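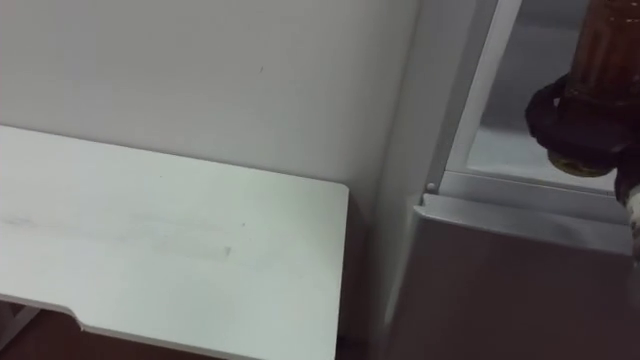

**Figure 3.** Head camera view during a transfer trial, with the bottle held in front of the cabinet.

### 4.2 Transfer between table and refrigerator

The second group of experiments concerns the transfer of a drink bottle between a table and a refrigerator. We chose this task because the two places ask for different precision. On the table the hand can come from many directions, and a small error of position is usually harmless. At the refrigerator the hand works close to the front of the appliance, and the same error may bring the fingers against it.

All policies were trained on the Sostach set, which contains 1670 teleoperated episodes. From these we removed the episodes in which the operator stopped and started again, and 1235 remained. The removal was done by hand by one author and checked by Angharad Mathias, who was not involved in the recording. We compare our method, Parri, with two baselines: Zolto, which predicts one action at a time, and Prandden, which predicts a fixed sequence of actions but has no separate term for the wrist. 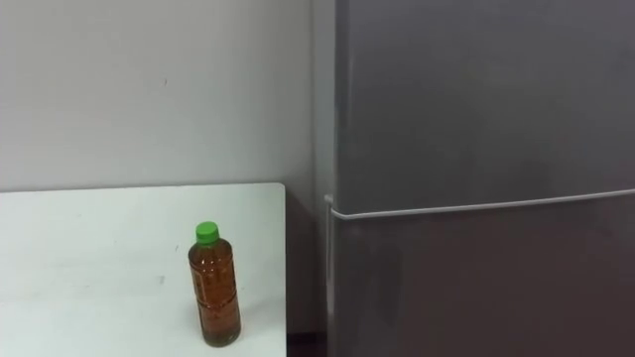 The position of the bottle at the start of an episode has a strong influence on the result, and for this reason we report it separately. We divide the tabletop into a near zone and a far zone, according to the distance from the front edge. A start such as the one with the green-capped bottle, standing closer to the front edge than to the back, belongs to the near zone. The liquid is a second difficulty: in this bottle it reaches nearly to the neck, and we kept the filling level the same for all methods. The policy receives no information about weight, so it must learn a suitable grip from the demonstrations alone.

Each method was tested in 115 trials, with the same list of start positions. In the near zone the three methods behave similarly. In the far zone Zolto often closes the hand too early, while Prandden and Parri both reach the bottle in most trials. The difference between these two appears later, when the wrist must turn before the bottle is brought to the refrigerator. Prandden begins this turn late - sometimes only when the arm is already extended - and then the motion has to be stopped by the operator.

We also looked at the hand shape before contact. With Parri the fingers open early in the approach and stay open until the palm is beside the bottle. This was not given as a rule, and we believe it comes from the demonstrations, in which the operators had the same habit.

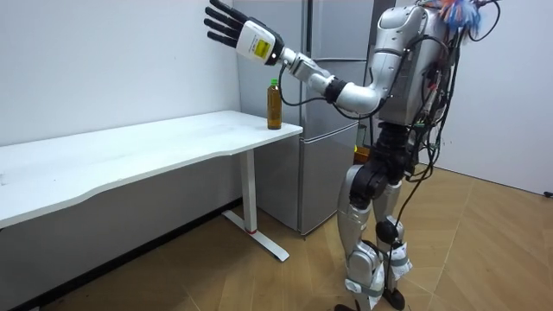

**Figure 5.** Side view of the workspace. The hand is open above the bottle at the right end of the desk.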